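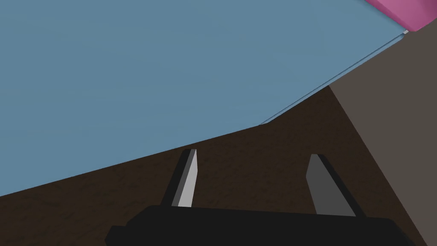 Morena Testa wrote in the margin of our last report that tooth wear alone would never tell us what the animals were eating, and that we should stop writing as if it might. She has a point, and I have tried to keep it in mind in what follows. Where a result depends on wear and nothing else, I say so.

Progress report to the Hrytsenko Fund
Project: Chewing and diet in plant-eating dinosaurs from the Vollico beds
Date of report: January 4, 2024

1. Where we are

The grant pays for three pieces of work: cleaning and casting the jaws collected at Vollico, measuring scratches and pits on the chewing faces of the teeth, and building a computer model of the jaw closing. The first is nearly done. The second is further on than I expected and says less than I hoped. The third is behind, and I am not sure it should carry on in its present shape.

We have 193 teeth catalogued. Of these, 180 have been cleaned and cast. The remaining 13 are either too cracked to take the moulding compound or still stuck in rock that is harder than the tooth. I would leave them alone. Morena would like to try acid on two of them and we have not settled the matter.

2. The wear study

We have measured 60 teeth so far. The plan was to take every cast, but it became plain early on that many of the surfaces had been damaged after death. Sand carried by a river scratches a tooth very much as grit on a leaf does. The published tests for telling the two apart work well on modern teeth that somebody has tumbled in a drum with gravel, and I am much less sure they work on ours. We threw out anything that failed the test, then went back and threw out anything that passed only narrowly. The 60 are what we were left with.

The scratches on these teeth mostly run in one direction, from the cheek side towards the tongue. That fits a jaw that slid sideways a little as it closed. It also fits several other things. The earlier proposal to you said that we would be able to separate low browsers from high browsers by the number of pits. I don't think we can. The spread within a single jaw is nearly as wide as the spread across the whole collection, and when two people measured the same casts without seeing each other's results they disagreed more often than I would like. We are now having every cast measured twice and using only the figures where both readers agree. It is slow.

I would ask the fund not to repeat the line from last year's newsletter about "a menu written on the teeth". We did not write it and the results do not support it.

3. The jaw model

The model was built in Astar, using surface scans of the most complete lower jaw and a skull put together from 9 pieces. Four of the pieces are mirror images of bones from the other side, made in the software. It runs, and it gives bite forces to several decimal places, which impressed me until I changed the position of one muscle by a finger's width and watched the answer nearly double. We have no muscle. We have rough patches on the bone where muscle was probably attached, and the edges of those patches are a matter of opinion.

The Retix package was bought in the spring to get round this by running the model many times over with small changes. It does what it was sold to do. The result is a very wide range of possible bite forces, and the weak end of it would struggle with a fern. The strong end would deal with a fair-sized branch. All I am willing to say at present is that the animal could chew plants, and we knew that before we began.

There is one part I would keep. The sideways slide of the jaw turns up in nearly every run, whichever muscle positions we choose. It appears to come from the shape of the joint, and the joint is real bone on both sides. Taken with the direction of the scratches, this is the nearest we have to a solid finding. The two lines of evidence were gathered separately, though the same people did know about both, and a stern reviewer will raise it. I would if I were reviewing.

4. Fossil dung

You asked at the last meeting about the dung. There are several lumps from the same layer that contain bits of rotted conifer wood. It is tempting to put them together with the teeth and say the animals ate dead wood. We cannot show which animal produced them. There were at least two large plant eaters in the area, and possibly something that left no bones at all. Thin sections are being cut and I will report what is in them, but I don't want them folded into the diet argument yet.

5. Spending

Casting came in under budget. Scanning went over, chiefly because the skull pieces had to be done again after the first set was saved at too low a resolution. That was our mistake. The two roughly cancel out and I am not asking for more money. I would like leave to move what remains of the modelling money into paying a second reader for the wear study until the end of the grant.

6. What comes next

During January we will finish the double readings on the 60 casts and publish the raw measurements, including the ones we rejected, so that others can argue with our choices. The model will be cut down to the joint alone, with no muscle forces quoted. Morena disagrees with that last part and will send a note of her own setting out why she thinks the full version is worth another season.

The conference abstract has gone in under the title "Sideways jaw movement in a plant-eating dinosaur from Vollico". The earlier title mentioned diet. I took it out.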